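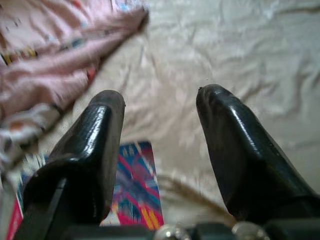
Two black fingertips, a printed card in the gap between them.

April, notebook, evening session

I continued with the feedback piece for the Catden evening. The mixer is the Herrero, with the output of channel 3 returned to its own input through the spring reverb. Last month I wrote that this path is stable. I must correct this. It is stable only when the treble is fully down, and then the colour of the sound is gone.

Tonight I made 11 takes. Takes one to four are too loud in the beginning and I will erase them. In take five there is a whistle at 1,250 Hz which stays even when I close the fader, so the signal must travel by another way. I suspect the headphone amplifier. I unplugged it for take six and the whistle went away, but the low beating I like went away too. For the moment I leave it plugged in and tune the whistle with the mid control. It can be moved down a little, not very much.

Tape loop: I cut it again. The splice made a click on every turn and it disturbed the quiet part. New splice is at a longer angle. The click is now softer, more like a breath, and I think I can keep it. 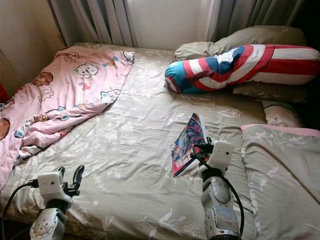 Book held upright on the patterned sheet, pink comforter at left.

Contact microphones. The metal plate from Pekinitz rings at 67 Hz if I bow it near the corner. With the microphone taped in the middle I hear almost nothing of this, so I moved it to the opposite corner. Do not use the blue tape, it leaves glue.

Take nine is the best one. The loop and the plate come together by accident before the end and neither is covering the other. I tried to repeat it in take ten and it sounded planned. For the concert I will not write down the fader positions, only the order of entries: plate, loop, mixer, then plate alone.

Still to do: borrow a second DI box, ask Orton for the length of their stage cable, label the reels. Hum on the left side is not solved.

Comments

tapehead_west: Check the power supply of the spring unit for the hum. Mine sat too close to the mixer and I had it for months.

slowbow: Could you put take nine up somewhere? I would like to hear the plate.

no_input: Same whistle here with headphones connected. I ended up keeping it in the set.

Recent entries
Bowing the Pekinitz plate, first tests
Spring reverb: which end is the input
Notes after the Orton rehearsal
Splicing angles compared

Contact | Copyright the notebook's author | Back to top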